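Handout 5: Reading a Seller-Financed Land Offer
Continuing Education, Real Property for Buyers

12 shares | 3 comments

Bring the Lamasik listing with you to class. We will mark it up line by line, and you should have read it once already with a pencil in hand. Most of what follows is about what a land listing leaves out.

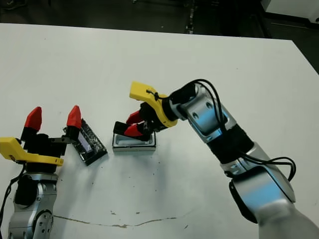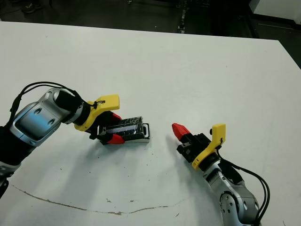 What does the buyer own while the payments are still being made?

It depends on the paper. Under a land contract, the seller usually keeps legal title until the last payment and the buyer holds what is called equitable title. With a deed plus a mortgage or deed of trust, the buyer takes title at closing and the seller holds a lien. Listings tend to say "seller financing" for both, and the difference matters a great deal if you miss payments.

1. The price

The Lamasik parcel is offered at one price for cash and another on terms. The terms price is $4000 higher before any interest is charged. Then comes interest at 9 percent on the balance. Ask yourself what the extra $4000 is paying for. The listing calls it a "convenience adjustment." I would call it more interest, and I would add it in before comparing this offer with a bank loan or with the lot next door.

Watch for the monthly service fee too. It is often left out of the advertised payment and turns up on page two or three of the note.

2. Access

"Easy access" has no legal meaning. A dirt track you can drive on today may cross somebody else's land by permission, and permission can be withdrawn. What you want is a recorded easement or frontage on a public road. The Dallance tract in your packet has a perfectly good road on the map and no recorded right to use it. The seller's answer was that everyone out there drives it. That may be so. A title company will still list it as an exception, and a lender may walk away.

3. Water and power

"Power nearby" - how near? Get the distance from the utility, in writing, along with the cost of the extension. "Well or haul" means there is no water on the lot. Neighboring well depths are worth looking up, but they promise you nothing about your own hole.

4. The deed

Read the name of the deed before anything else on it. A general warranty deed has the seller standing behind the title. A special warranty deed covers only the seller's own period of ownership. A quitclaim passes along whatever the seller has, possibly very little. The Hauksdóttir parcel was sold by quitclaim under the headline "clean title." Both phrases appeared in the same ad, 43 words apart, and the buyer noticed the first one.

5. Refunds and deposits

A money-back guarantee is a contract term like any other. When does the clock start? Does the refund include the document fee? Must the request be mailed? The Jistach form, reprinted in the packet, says "fully refundable" at the top and takes out processing costs in paragraph 9. I have no quarrel with a seller keeping costs. I do object to the word "fully."

Before next session

Find one vacant land listing in any county. Look up the parcel number, the taxes owed, the zoning and the last recorded deed. Write half a page on where the listing and the county records disagree. If they agree on everything, check the parcel number again.

3 comments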